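Cropper Drying Cabinet

Studio and Classroom Equipment > Drying and Storage > Cabinets

Gristby Educational Supply
Item number 214
Made by Liltora

The Cropper is a floor-standing, low-heat drying cabinet for unfired clay, papier-mache, block prints, pressed plants and similar work. It is intended for schools, community art centers and small museums that need to dry many small pieces at an even pace in a shared room.

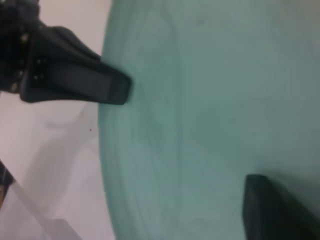
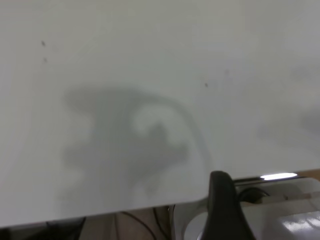
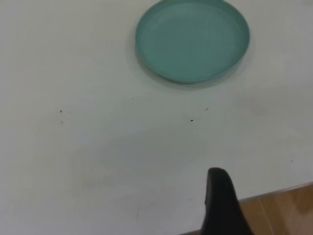

The cabinet holds 160 liters and is supplied with five wire shelves. Air is drawn in through a filtered opening at the base, warmed, passed upward along the back panel and released across each shelf before leaving through an adjustable vent at the top. The fan may be run without heat. Many studios use it this way for the first day of drying, when clay is most likely to warp.

Who the cabinet is for

Gristby supplies the Cropper mainly to institutions where several groups share a workroom. In such rooms, finished work is often left on window ledges, radiators and the tops of bookcases, where it dries unevenly and is easily knocked over. A closed cabinet keeps the work of one class together until the next meeting and leaves the tables free.

The cabinet is also used by natural history collections for plant material already placed between blotters. Collections staff should read the section on temperature before placing an order. The Cropper does not cool, freeze or add moisture, and it is not a substitute for pest treatment.

The Cropper is not a kiln. It will not harden clay permanently, and it must not be used to dry pieces coated with solvent-based paint, varnish or adhesive.

Construction

The body is powder-coated steel, welded at the corners and closed at the back with a removable service panel. The door is a single pane of tempered glass in a steel surround, hinged on the left. A kit to move the hinges to the right side is available at no charge if requested with the order; it can be fitted later, but the door must then be taken off and rehung by two people.

Shelves rest on clips and may be set at any height along the side rails. Each shelf has a raised back edge and an open front. Small or delicate pieces should be placed on a tray or board first, both to protect the base of the work and to make it easier to lift out. Trays are not included. Any flat tray that leaves a gap for air at the sides of the shelf is acceptable, provided the maker of the tray states that it may be used at the temperature selected.

The cabinet stands on four leveling feet. Locking casters may be ordered in their place. We do not recommend casters for rooms with sloping or uneven floors -- the door will swing open if the cabinet is not level.

Controls

The control panel is above the door and can be locked with a key. Two keys are provided. The panel has a dial for temperature, a dial for fan speed, and a timer that turns off the heat and leaves the fan running until the cabinet has returned to room temperature.

The timer does not restart on its own after a loss of power. The operator must set it again. This was requested by several of our school customers, and it applies to all cabinets with the current panel. Cabinets with the earlier panel, which has a single dial and a green lamp, will resume heating when power returns and should be switched off at the wall during building maintenance.

Temperature and drying time

Liltora advises starting at the lowest heat setting for all clay work thicker than a pencil. Thin tiles and slab work should be dried with the fan alone and turned over once they can be handled without marking. Handles, spouts and other attached parts may be wrapped loosely in thin plastic so that they do not dry ahead of the body.

For papier-mache, the middle setting is usually suitable. Large pieces built over balloons should have the balloon removed before they go into the cabinet. For water-based block prints, use the fan at low speed with no heat, and weigh down the corners of light papers.

For pressed plants, the lowest heat setting with the fan at medium speed is suggested. Serena Farina, who advised Gristby on collections use, recommends changing the blotters after the first night and keeping a written record of the setting and the time the press went in. Fleshy stems and seed heads will need longer than leaves from the same plant and are best dried in a separate press.

Drying times vary with the season, the room and the amount of work inside. We do not publish a table of times. A cabinet packed full of freshly made work in February, in a cold building, may need several days to do what a half-full cabinet does overnight in summer.

Power and placement

The cabinet draws nearly 2000 watts at full heat and must be plugged directly into a grounded wall outlet rated for that load. Extension cords and power strips must not be used. We ask customers in older buildings to have the circuit checked by a qualified electrician before delivery, and to note on the order form whether other heating equipment shares the line.

Leave a hand's width of open space behind the cabinet and on both sides. Do not place anything on top of it. The upper vent releases warm, damp air, and objects left there will block the flow and may be damaged. If the cabinet is to stand beneath a shelf or wall cupboard, please send us a sketch with the distances marked and we will advise before shipment.

The room should have some ordinary ventilation. An outside duct is not required.

Care and cleaning

The intake filter slides out from the front at floor level. It should be rinsed under the tap at the end of each month of regular use and put back when fully dry. Clay dust collects quickly, and a clogged filter is the most common cause of slow drying reported to our service desk.

Wipe the inside walls with a damp cloth. Do not sweep dry clay dust out of the cabinet with a brush. Shelves may be washed in a sink with mild soap. The glass can be cleaned with plain water or a vinegar solution; ammonia products leave a haze on the inner coating and are not covered under warranty.

The door seal should be checked twice a year. Close the door on a strip of paper and pull gently. If the paper slides out freely at any point, the seal needs to be replaced. Seals are pressed into a channel and can be changed without tools.

From customers

"We placed the cabinet between the sink and the supply closet, and it has been in use every teaching day this year. Our breakage between making and first firing has dropped a great deal. I would have liked a light inside, and I have told Liltora so."
Howard Whitlock, Numcombe Arts Center

"The fan is quiet enough for a reading lesson in the same room, although the door latch is stiff for younger children. An adult opens it for them."
Si-eun Kwon, elementary art teacher

An interior light is not available at present. A softer latch is listed under parts, below.

Included with the cabinet

Five wire shelves with clips
One intake filter, fitted
Two panel keys
Four leveling feet
Printed operating guide in English

Available separately

Additional wire shelf with clips
Replacement intake filter
Replacement door seal
Light-pressure door latch
Set of locking casters
Press straps for blotter stacks

Parts for the earlier panel are still held in small numbers. Please give the serial number when ordering them. It is stamped on a plate inside the door, below the lower hinge.

Delivery

The Cropper is shipped assembled, upright, on a pallet. Standard delivery is to the ground-floor entrance of the building. Delivery to a room on another floor can be arranged where there is an elevator, and must be requested in advance. The driver will not carry the cabinet up stairs.

Please inspect the glass before signing. If it is chipped or cracked, write this on the delivery slip and keep all packing material until you have heard from us. The cabinet should stand upright and unplugged in its final position for a few hours before first use, particularly in cold weather. Run it empty with the fan at full speed and the heat at its middle setting for one hour. A faint smell from the coating is normal during this first run.

Warranty and service

The cabinet body, fan and heater are covered by Liltora for five years from delivery. The glass, seal, filter and casters are covered for one year. Damage from blocked vents, extension cords or solvent-based materials is excluded.

Service requests should be sent in writing to Hartmut Thiele, Service Desk, with the serial number and a short account of the fault. Schools and public institutions may order by purchase order. For quotations, tax-exempt forms and orders of more than one cabinet, please contact Maureen Blackburn, Institutional Sales, at the Gristby office.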